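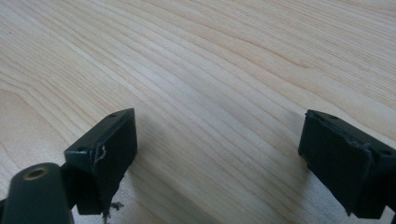
**Ticket 199: Stretcher backrest drops one notch under load**

Status: open, waiting on part
Opened by: Zachary MacPherson, Lovton station
Assigned to: Kanako Hosoda, Tamura service desk
Unit: Greruleo stretcher, ambulance 4
Priority: high (unit pulled from service)

**Report (MacPherson)**

Backrest will not hold in the top two positions. Crew raised it for a patient with breathing trouble and it slipped back one notch when the stretcher was rolled over the door sill. Patient was not hurt. The lower positions hold. The release handle feels softer than on our other stretchers. No warning tag on the frame, and the April inspection was signed off with no notes.

**Hosoda, first reply**

Please do the following with the stretcher empty and the wheels locked:

1. Raise the backrest to the top position and let go of the handle. Check whether the handle comes all the way back.
2. Push down on the head end with both hands.
3. Look under the backrest for the locking pin and tell me if it sits fully in the slot.
4. Check the cable from the handle for fraying or a kink.

Do not oil the pin.

**MacPherson**

Handle stops short by about a finger's width. Pin goes in part way only. It held when I pushed lightly and slipped when I leaned on it. Cable is not frayed, but the outer sleeve has a flat spot near the clamp where it passes the side rail hinge.

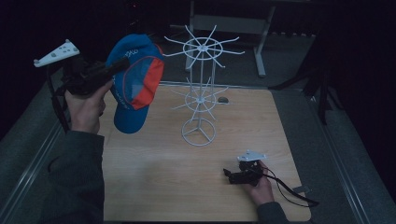
*Tabletop with white wire spinner rack*

**Hosoda**

The flat spot is probably the cause. If the sleeve is pinched, the cable drags and the pin can't seat. Loosen the clamp one turn, move the sleeve clear of the hinge, tighten, and repeat steps 1 to 3.

**MacPherson**

Done. Handle now comes back most of the way. Pin seated on 9 tries out of 10, missed on the last one. Side rail no longer touches the sleeve.

**Hosoda**

One miss is a fail. Keep it out of service. I'm sending a cable and sleeve set from the Moline warehouse, plus a new return spring. The clamp goes on the outside of the bracket. On yours it sounds like it was fitted inside, so please check the other Greruleo units at Lovton for the same thing.

**MacPherson, Aug 23, 2020**

Checked the other three. Two are clamped on the outside. The one on ambulance 2 is inside but has no flat spot, and the pin seats every time. Do you want that one pulled too?

**Hosoda**

It can stay in use if you move the clamp today. Cycle the backrest 40 times after and log the result here. I'll add a second clamp to the shipment.

**MacPherson**

Clamp moved on ambulance 2. 40 cycles, no misses. Ambulance 4 is running with the spare stretcher until the parts get here.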